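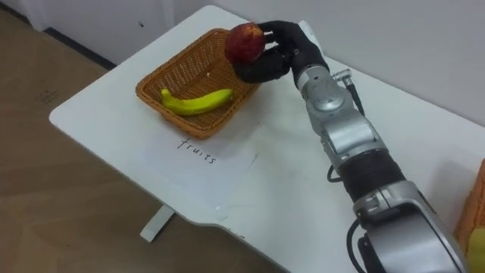
Basket with label sheet, apple and banana.

Sorting and labelling, session 2: course handout

The unit covers sorting small mixed goods into open baskets on a flat table. Each basket takes one category. The category is written by hand on a plain sheet of paper, one word, lower case, and the sheet goes under the front rim of the basket. Printed labels are introduced later with the Gredum shelving exercise.

Terms used in these notes:
Category – the word on the sheet, e.g. fruits.
Stray – an item on the table that has not yet been assigned.
Residue – crumbs, paper bits or stickers left in a basket.

Fruit and stationery are mixed on purpose. A roll of packing tape and an apple are of similar outline from above, and students working quickly tend to group by shape. The category word decides, and shape is disregarded. Residue is not sorted; it is tipped out before the basket is used again.

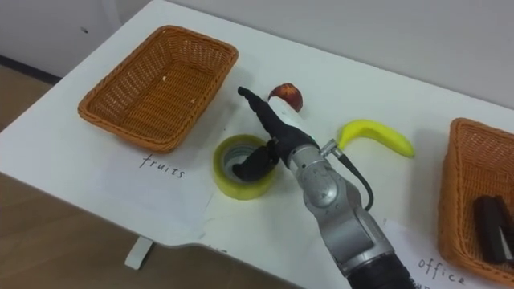 What is done with an item that fits no label on the table?
It stays on the table as a stray until the end of the round, and is then entered on the Kavum sheet under "other".

Baskets of the same pattern should be used throughout, so that the label alone distinguishes them. Leave a clear stretch of table between neighbouring baskets. A basket without a sheet counts as unassigned.
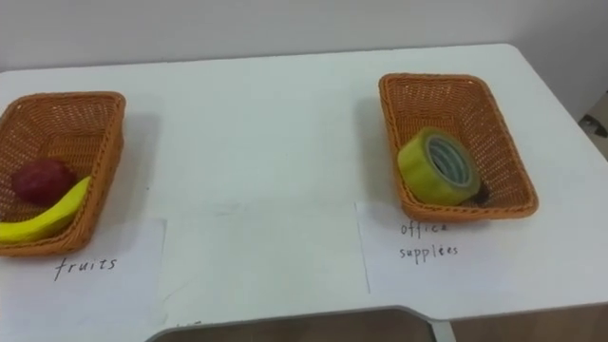 Page last changed: August, B. Danzer

Exercise for Tuesday. Work in pairs. One student writes the labels, the other sorts, then exchange. Hand in a note of up to 300 words on any item where the pair disagreed, with the category each of you chose. Notes go to Gøran Lunde. Reading: Puleo, chapter 2, omitting the part on colour codes.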